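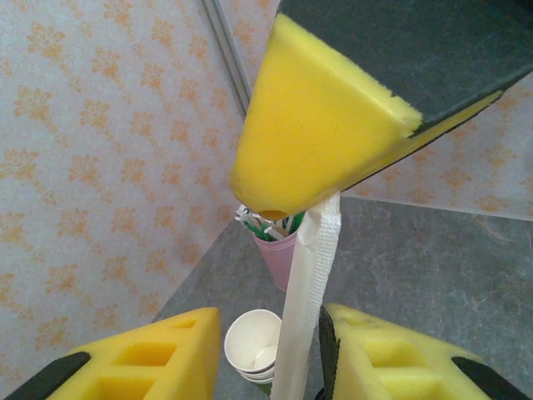

Unit 3: Party names and the ballot

Reading for this unit: chapter on party registration, pages 25 to 37 in the course pack. Bring it to section on Sunday evening.

1. What a name has to do

A party name is a legal label before it is a slogan. The election office uses it to tell one list of candidates from another, and most registration laws say very little beyond that. The usual tests are length, offensive language, and whether voters could confuse the name with one already in use.

Confusion is the ground most often argued. Two names can share a word such as "Democratic" or "Labor" and both be accepted. Trouble starts when the shared word is the one voters look for, or when the initials match.

2. The Nanivska case

We will use the town of Nanivska for the rest of the unit. The council there has 25 seats and a single ballot paper. Three lists registered for the last election:

Cisix, a new list with a made-up name and no stated ideology
Oreder, an older party with a base among shopkeepers
Ağca List, named for the street where its office is

Oreder objected to a fourth application, from a group calling itself New Oreder. The group had collected 360 signatures, which was enough to register. The clerk turned the name down and gave it a week to pick another. It did not, and its candidates ran as independents. One of them won a seat.

Note the order of events. The signatures were checked first and the name second, so the group had already met the main requirement when it was refused.

3. Joke parties

Joke parties pay the same deposit and fill out the same forms as everyone else. Some want publicity, some want to protest a rule, and a few end up with a real program. A clerk is not asked to judge whether an applicant is serious. Initials are a weak spot in many laws, which cover the full name and leave the abbreviation alone.

4. For discussion

Should "New" be enough to set one party apart from another?
Who should hear an appeal against a clerk's decision, and how fast?
Does a name with two ideologies in it mislead voters?

Written answers to the first question, one page, are due before the February break.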